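Category: Kitchen Scales > Set-Up and Use

Print this page | E-mail this page

20 November 2023
By Traltix Product Support

Section 4: Setting Up and Taring the Alby Bench Scale

This section covers placement, leveling, zeroing and taring. Read Section 3 (Batteries and Power) first. The maximum load of the Alby is 2000 g, including any dish or container placed on the platform.

4.1 Placement

1. Set the scale on a hard, flat surface. Do not use it on carpet, a folded towel or a cutting board with rubber feet.
2. Keep it at least 120 mm from the wall so that the platform does not touch anything when loaded.
3. Turn the feet until the bubble sits inside the ring. All four feet must touch the surface.
4. Leave the scale in the room for one hour if it was stored in a garage or a car.

CAUTION: Do not lift the scale by the platform. The load cell can be bent by an upward pull, and this damage is not covered by the Rodrigues warranty.

4.2 Zeroing

1. Remove everything from the platform.
2. Press and hold ZERO until the display blinks.
3. Release the button. The display shows 0 g.

If the display shows a dash in place of the zero, the scale is still settling. Wait for the dash to clear and repeat step 2. Air from a fan or a heating vent is the usual cause – move the scale or turn the fan off.

4.3 Taring with a Plate

Taring subtracts the weight of the dish from the reading. Put the empty dish on the platform, wait for the stable mark, and press TARE once. The dish still counts toward the maximum load. 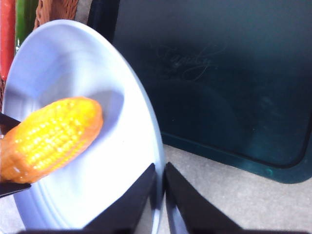

The tare value is kept until the scale is switched off or TARE is pressed again with a different load. Tare only with the dish empty and dry. A plate that already holds an item, such as the yellow toy corn cob on the white plate, would be tared together with that item and the display would read 0 g for both. Take the item off, tare the plate alone, then put the item back in the middle of the platform area.

NOTE: A wide plate may cover the display. Press HOLD before removing the plate to keep the last stable reading on the screen.

4.4 Checking the Reading

1. Zero the scale as described in 4.2.
2. Place the supplied check weight in the center of the platform.
3. Compare the display with the value stamped on the weight.
4. Move the weight to each corner in turn and compare again.

If any reading differs by more than 2 g, level the scale and repeat the check. If the difference remains, recalibrate as described in Section 6. Units made at the Urkton plant before February 2023 use the older calibration menu; enter code 1293 to open it.

CAUTION: Do not enter the calibration menu with a load on the platform. The stored zero point will be overwritten.

Continue to Section 5: Changing Units.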